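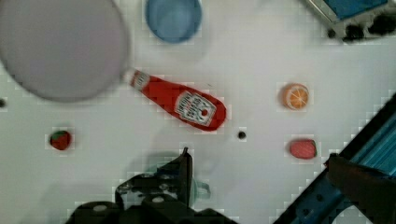
흰 상판, 누워 있는 케첩병.

2018-07-09 라벨 가독성 노트

Drovia에서 보낸 보고서를 다시 읽음. 자기네 대비 점수가 높은 라벨일수록 사람이 빨리 읽는다는 주장인데, 부록을 보니 피험자가 19명이고 전원이 사무실에서 정면으로 세운 라벨만 읽었다. 부엌 찬장에서 병이 정면을 보고 서 있는 경우가 얼마나 되는지 모르겠다. 우리 집은 아니다.

조도 조건도 1,000 lx 하나뿐. 가정집 저녁 부엌은 훨씬 어둡다. Babita Sachdeva는 "그래도 상대 순위는 유지될 것"이라고 했지만 근거를 물으니 경험이라고만 했다. 일단 보류.

오전에는 글자 크기만 바꿔 읽기 시간을 쟀다. 7 pt 아래로 내리면 급격히 나빠진다. 여기까지는 교과서대로. 문제는 배경색이다. 빨강 바탕에 흰 글씨, 흰 바탕에 빨강 글씨를 같은 대비값으로 맞췄는데 읽기 시간이 같지 않았다. 측정 순서 때문일 수도 있어서 순서를 뒤집어 한 번 더 할 것. 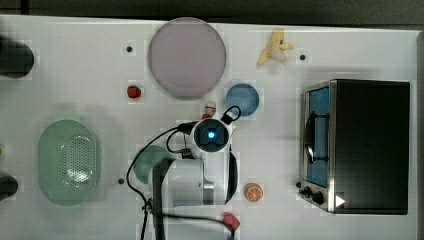 흰 병, 뚜껑과 라벨이 모두 빨강.

Gautam 인쇄소에서 받은 시편은 잉크 농도가 들쭉날쭉하다. 같은 묶음 안에서도 위쪽 장과 아래쪽 장이 눈으로 구별될 정도. 이 상태로 대비 점수를 소수점 둘째 자리까지 적는 건 의미가 없다고 본다. 표에는 정수로만 기입했음.

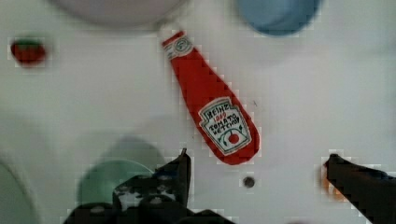

읽는 사람이 정말 글자를 읽는지도 의심스럽다. 익숙한 상표는 윤곽과 색만으로 답이 나오니, 그런 걸 시편에 섞으면 가독성 대신 기억력을 재게 된다. 초록 테두리를 두른 흰 쐐기돌 모양 안에 HEINZ라고 적혀 있으면 글씨가 손으로 그린 듯 조금 삐뚤어도, 병이 비스듬해도 별 지장이 없다. 그 밑의 빨간 1869까지 읽었느냐고 물어야 비로소 측정이 된다. 보고서에 쓰인 374장 중 유명 상표가 몇 장인지는 어디에도 없음. Anju Srivastava에게 원자료 요청 메일을 부탁했다.

기울기 조건은 우리라도 넣기로 했다. 0도, 30도, 60도. 목 부분의 작은 라벨은 본 라벨과 따로 채점한다. 합치면 무엇을 잰 건지 알 수 없게 된다.
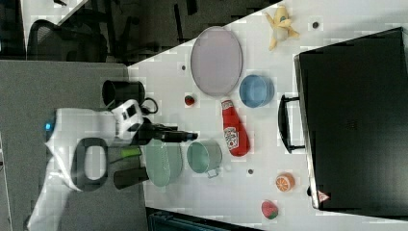 남은 일

- 배경색 시험, 순서 뒤집어 반복
- 가짜 상표 시편 제작. 이름은 Vunderero로 통일(발음이 어려워 추측이 안 됨)
- 조도계 교정 성적서 찾기. 서랍에 있는 건 기한이 지났음
- Eltville 발표 초록은 10월까지. 지금 결과로는 쓸 말이 별로 없다

댓글

Anju Srivastava: 메일 보냈어요. 원자료는 "내부 검토 후" 준다고 합니다. 기대는 안 하는 게 좋겠어요.

Babita Sachdeva: 순위가 유지된다는 말은 철회 안 합니다. 어두운 조건에서 직접 돌려 보고 얘기하죠. 그리고 정수 반올림은 너무 과해요. 한 자리는 남겨 주세요.

ㅁㅈ: 교정 성적서 새 것은 파란 파일철에 있습니다.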